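Minutes of the Clallis demonstration-gathering group, March meeting
Held in the Clarklow room, starting at 2:00 in the afternoon
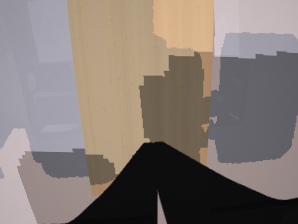 How many demonstrations does a task need before we try training on it?
We agreed to keep the starting figure at 40 accepted episodes for each task. A first training run on that many is enough to show whether the task is worth carrying further, and the full set can be gathered afterward.

1. Minutes of the previous meeting
Read and accepted with one correction. The task sheet for the drawer tasks was recorded as finished, when in fact the closing half was still being written. It has since been finished and everyone present had a copy.

2. Where the collection stands
The Diveo set now holds 357 simulated episodes, of which 319 have been accepted after review. The remaining 38 were set aside, mostly for long pauses at the start or for the operator letting go of the controls before the task was over. There was a good and rather lengthy conversation about whether a pause should count against an episode at all, with one side feeling that a learner ought to see a little hesitation and the other side feeling, quite strongly, that it will simply learn to sit still. We settled on trimming pauses from the beginning and the end, and leaving the ones in the middle alone for now. Episodes set aside only for a slow start will be trimmed and looked at a second time.

The group wished to thank the operators for their patience with the new controls, which have taken some getting used to.

3. Wood surfaces and close views
The gripper's close view of the long wooden board was talked over at some length. Several members liked how the straight grain still reads through the darker shadows, and one pointed out that the jagged shadow borders are stronger lines than the edge of the board in places. The worry is that a learner may take hold of those borders as if they meant something. It was suggested that we soften the shadows everywhere, and it was also suggested that we leave them exactly as they are and vary the lights more from one episode to the next. After some back and forth the second idea carried the day — it costs less work, and we can always soften them later if the results are poor.

Lighting will therefore be drawn fresh at the start of every episode, from a list of 64 arrangements. The list is to be kept with the task sheets so that any episode can be played back under the same light it was gathered in.

4. Written instructions for each episode
At present every episode of a task carries the same sentence. It was proposed that operators write their own sentence before they begin, in whatever words come naturally to them, and this was warmly received. There was some concern about spelling and about very long sentences (the present writer was looked at kindly during this part). Agreed that spelling will be tidied at review and that length will be left to good sense. Sentences should say what is to be done and should leave out how the operator plans to do it.

5. Review of episodes
Reviews have been running behind. Members felt that two people looking at every episode is more than we can keep up, pleasant as it has been to compare notes. From now on one reviewer will watch each episode through, and a second will be asked only when the first is unsure. A reviewer should not pass their own episodes. The review form will lose its question about smoothness, which everybody had been answering differently, and will keep the questions about whether the task was completed and whether anything was knocked over on the way.

6. The Lungu tasks
Held over. The task sheets are not ready, and it seemed unfair to talk them through from memory. Members with opinions on the order of the tasks were invited to write them down before the next meeting.

7. Actions
Trim the slow-start episodes and send them back to review.
Put the lighting list in with the task sheets.
Shorten the review form.
Send round a draft of the Lungu task sheets.

8. Any other business
A request for a longer break between recording sessions was agreed to without discussion. The meeting closed at 3:25, and the next one will be held in April in the same room.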